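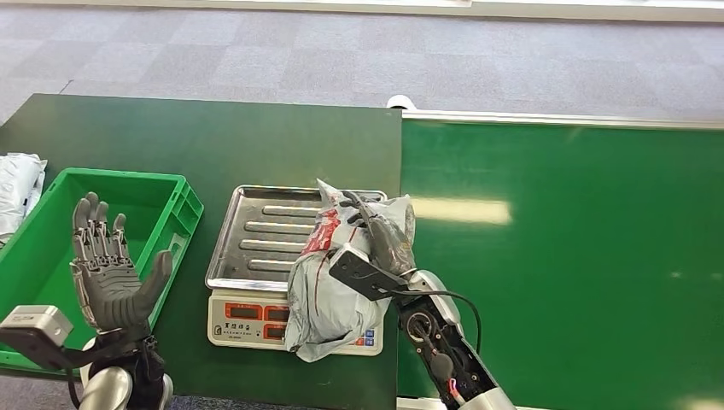
Rustard W2 Weigh-and-Transfer Cell — Service Notice and Parts

Updated March 2, 2019. Applies to all W2 cells doing mailer bags and soft parcels.

Problem: hand keeps downward pressure on the bag while the scale is settling. Reading comes out high, label gets the wrong weight, parcel goes on anyway. No alarm. Logged by Hauwa Dauda at the Civance site — 93 bad weights in a run of 2,000. Arm never faulted once.

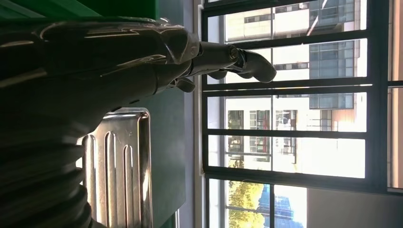
Cause is the release check. Software 9 and earlier takes finger position as "open" and dosen't look at wrist load. Stiff bags fine. Soft ones, fingers can hang up in the folds.

What to do now:
Stop auto mode on soft mailers.
Zero the scale with both hands clear of the tray.
Keep people out of reach until the drives are off — a snagged hand can pull free fast.
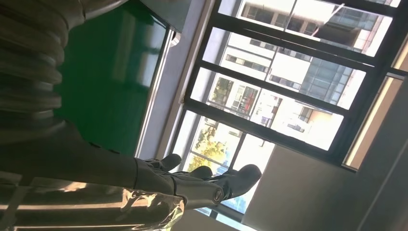 Also check the wrist cable for slack and the bellows for splits. Replace in pairs, left and right.

Parts: bellows kit, wrist load cell, cable clip set. Load cell is back ordered until August, the rest ships from Hollach.

Fix is in test with Lihua Fu. Not released yet, please dont ask the dealers for it.

Service desk: Ebere Babalola. Have the cell serial number ready.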